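Home Products Downloads Guides Support Contact
Search the guides Go All products

Sollix Gripper Evaluation Kit
Set-Up Guide, Section 4: Comparing Fingers in a Two-Bin Cell

This section covers a side-by-side trial of two finger sets on the same arm. It assumes that the arm is mounted and homed, the Udis controller is installed, and you have finished the wiring checks in Section 3. Plan on half a day for each finger set, including the time to change over.

4.1 Before you start

You need two metal bins with sloped walls, at least one bar clamp, the finger sets you want to compare, and a set of test items. Use items that differ in shape and surface. A good set has a few hard blocks, a few rounded pieces, at least one hand tool, and some thin or hollow parts.

CAUTION: Keep hands out of the bins whenever the arm is enabled. The fingers can close without a tone or light.

4.2 Fixing the bins

1. Place the bins back to back on the table, with their rims touching.
2. Shim under the bins with flat sheet until they do not rock. Acrylic offcuts work well and can be left in their paper.
3. Clamp the bins together at one corner. Put the clamp on the side away from the arm.
4. Push down on each corner in turn. If a bin moves, shim and clamp again.
5. Teach the four corners of each bin floor in the controller. Use the bare tool mount for this step, with no fingers fitted.

NOTE: Screw heads in a bin floor can catch a fingertip. Set the floor height in the controller to the top of the highest screw.

4.3 Fitting the fingers and routing cables

1. Disable the arm and lock out the air supply.
2. Fit the first finger set and tighten the screws in a cross pattern.
3. Lead the cables back along the wrist and leave a loop large enough for a full turn in both directions.
4. Wrap the loop with tape at its highest point so the cables stay together.
5. Enable the arm at low speed. Turn the wrist to both limits while you watch the loop. Stop if any cable pulls tight.

CAUTION: Do not tie cables to the fingers or to any part that moves with them.

4.4 Running the trial

Load all the test items into the front bin. Do not arrange them. Tip them in and let them lie where they land, including against the walls. The rear bin is the drop bin for the first half of the run, and the direction is then reversed.

1. Select Compare on the controller and enter a name for the finger set.
2. Set the number of attempts. The default is 625. For a first look, 247 is enough to show a large difference.
3. Set the closing force to the lowest value in the finger data sheet.
4. Start the run and stay within reach of the stop button for the first 57 attempts.

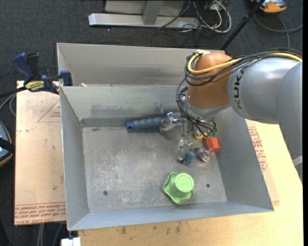 Most trouble shows up near the walls. A finger that does well in the open part of the bin may touch the slope before it gets low enough to close on a part. If the controller logs repeated wall contact, raise the wall margin one step and restart the run. Use the same margin for every finger set, or the results cannot be compared.

Long tools tend to be picked by the heavy end and swing. Lower the lift speed if this happens more than once or twice. Upside-down cups and similar hollow shapes are a separate case. Soft fingers can fold over the rim, and stiff fingers may push the part along the floor. Log these under Slide, not under Miss.

5. When the run ends, save the log before you disable the arm.
6. Change to the second finger set and repeat from 4.3, step 1. Tip the same items in again.

NOTE: Clear fingers can confuse the depth camera at close range. If the Takagi camera is fitted, turn on the fingertip mask.

4.5 Reading the log

The log lists picks, misses, slides and drops for each finger set. Compare slides and drops first. A set with fewer picks but very few drops may still suit fragile parts. Fingers should be checked for wear after about 800 attempts and replaced if the tip has split.

Related guides
Section 3: Wiring checks
Section 5: Closing force and lift speed
Fingertip mask for Takagi cameras
Skistura soft fingers: cleaning and storage
Udis controller: exporting logs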